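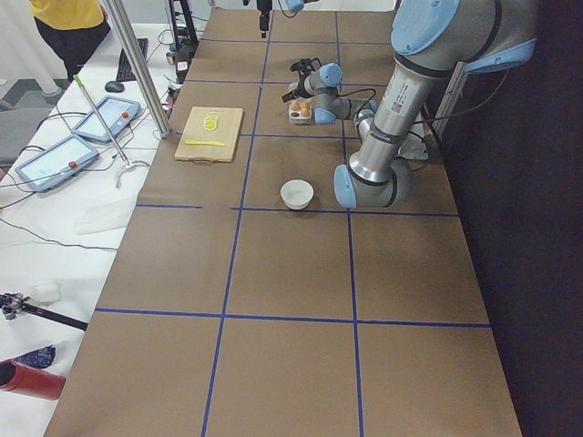

Wolholm Community Kitchen - Frequently Asked Questions

Who may book the kitchen?
Any resident or registered club may apply. The person who signs the form must be 18 or older and must remain on site for the full session.

What does a session cost?
A half-day session costs $50. A refundable key deposit is also required.

How do I reserve a date?
Forms are available at the Erno Street desk, Room 271. Requests should be submitted at least five days in advance. Bookings for January open in the fall.

May I cook food for sale?
Yes, with a valid county food permit. A copy must be attached to the form.

Are knives and pans provided?
Basic pans are provided. Users should bring their own knives and towels.

What if I need to cancel?
Fees are returned in full if notice is given 48 hours before the session. Later cancellations are not refunded - the deposit, however, is always returned.

Whom should I contact?
Booking questions go to Tahsin Pathirana, extension 278. Questions on permits and allergens should be sent to Sunil Paul at the same desk.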